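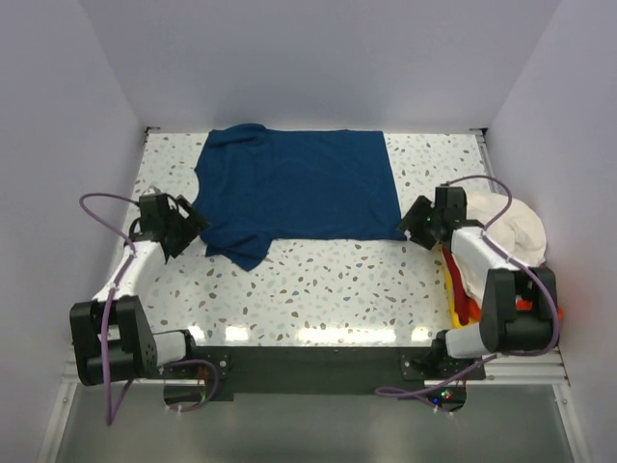
Photo: Siiri Toivonen

From: Teemu Laitinen
To: mending list
Date: 2020-03-21
Subject: Re: Shrinkage and twisted side seams

Ritva Koskela wrote:
> My cotton T-shirts come out of the wash with the side
> seams wandering toward the front. Is this my machine, or
> is it the shirts? I have tried a cooler wash and saw no
> change. Also, should I prewash jersey before I sew with
> it? Joonas says once is enough, Aarne says never bother.

Ritva,

The twist is in the shirts. Plain jersey is often knitted as a tube, and the yarn has some spin left in it from when it was made. If the factory cuts the fabric while it is pulled straight, the stitches look fine in the store and then relax the first time they get wet. The seams go with them. A cooler wash will slow down shrinkage a little, but it won't do much for the twist.

You can get some of it back. Take the shirt out damp, hold it by the shoulder and the opposite hem corner, and pull gently on the diagonal. Dry it flat. It will drift again at the next wash, so I only do this with shirts I like.

On prewashing, I side with Joonas, except that I do it twice for anything with a heavy rib. Wash and dry it the way you plan to treat the finished shirt.

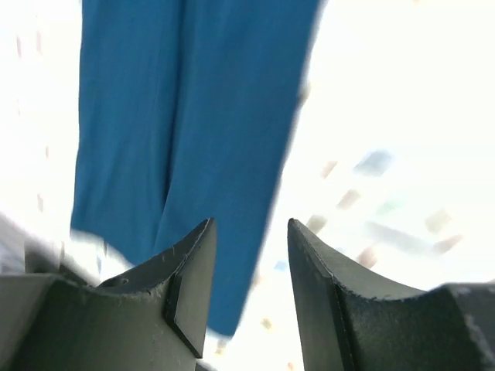

Before you cut, find one column of stitches near the middle and follow it from top to bottom with chalk. Use that line as your grain and ignore the edges – they are rarely straight on knits. If the line leans badly after washing, I would send the fabric back. I had to do that in November with a piece from Prata, and they took it without any fuss.

For thread I use plain polyester and a size 75 ballpoint needle. A narrow zigzag is enough for the hems if you don't have a serger.

One question of my own for the list. Has anyone used the Kamier rib for neckbands? I have 2 yards of it and it feels stiffer than what I'm used to. I don't know how much shorter than the neckline to cut it.

Teemu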